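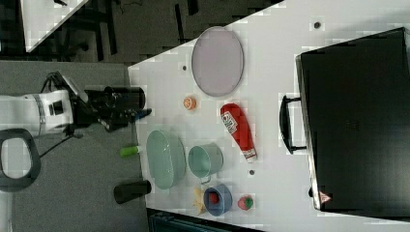
The lavender plate and the big black case.

7/11/11

Well, they've shut the east stairwell and my whole morning routine has gone with it. I knew it was coming (there was an email, there's always an email) but I'd got it into my head that it was after reading week, so I marched up to the doors at ten to nine with a coffee in each hand and met a sheet of hardboard. Round the outside, then, past the bike racks and in through the back of Jerkomitz, and of course by the time I got to the seminar everyone had sat down and the only chair left was the one that sinks.

The stairwell is only the start of it. Lendport, who are the contractors, have put a plan up in the foyer showing what closes when, and I stood and read the whole thing because I'd already missed lunch. The library goes first. They're taking out the short loan desk and the two rooms behind it, and that all becomes group study space with glass walls, so we can all watch each other not working. Then the reading room on level 3 closes in February. February! When everybody in my year has a dissertation chapter due! I said this quite loudly and a first year moved away from me.

I did write to the students' rep about it, so I'm not just moaning. That's Ognjen Georgiou, who is on my course and very patient. He wrote back within the hour, which I didn't expect, and said the estates people had promised desks in the Vevaler building for anyone turned out of level 3. I asked how many. He said fifteen. I have read that email over and over hoping it says fifty.

So a few of us walked over to Vevaler after the lecture to have a look at these famous desks. It's miles. Well, it's past the sports hall and over the little bridge, and it was raining sideways, so it felt like miles. The room is all right, to be fair to it. Big windows, decent radiators, a carpet that doesn't smell. But there are only four sockets and they're all along the one wall, and nobody's laptop battery lasts past two o'clock, mine least of all. I can see the fights already. I've told Ognjen about the sockets and he's going to bring it up at the next meeting, and he asked if I wanted to come along and say it myself, and I said yes before I'd thought about it. So now I've got to go to a meeting.

Other things. My essay on rural schools came back and I did better than I thought I would! The comments were mostly about commas. Dr M. wants me to cut the introduction in half if I use any of it for the dissertation, and she's right, I do go on a bit at the start of things (see above). I've moved my supervision to the afternoon so that I don't have to do the stairwell detour in the dark, and I've still got to return the Miyazaki book before the fine gets any sillier. I've only read the first two chapters. I keep renewing it out of guilt.

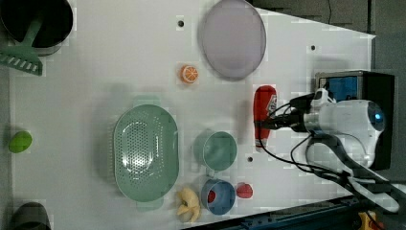
Department of Education and Social Studies | Student Diaries

Back again after tea. I meant to finish this earlier but I got talking on the landing and then it was dark.

The talk was all about the café, which is what people really mind about. Never mind the reading room, apparently, so long as there are jacket potatoes. The kitchen is staying open through the works but the seating's being cut down while they do the floor, and there's a petition going round already. I signed it, though I mostly bring sandwiches. There's a rumour that prices go up once it's all done, and another rumour that they're bringing in a card you top up with money, and I haven't met anyone who knows where either of them started.

I do think it'll be nice when it's finished. I've seen the drawings and there's a proper ramp at the front at last, where the silly steps are now, and a lift that goes all the way to the top. My friend on crutches had to have her tutorials moved to a store room last year, more or less, so that can't come soon enough. It's just that I'll have graduated by the time anyone cuts a ribbon, and what I get is the hardboard.

Must do before bed: print the reading for tomorrow, email Mum about the train, find my other glove. I had both at Vevaler, I'm sure of it, so it's either on the windowsill there or in a puddle by the bridge. I'll go the long way round in the morning and look.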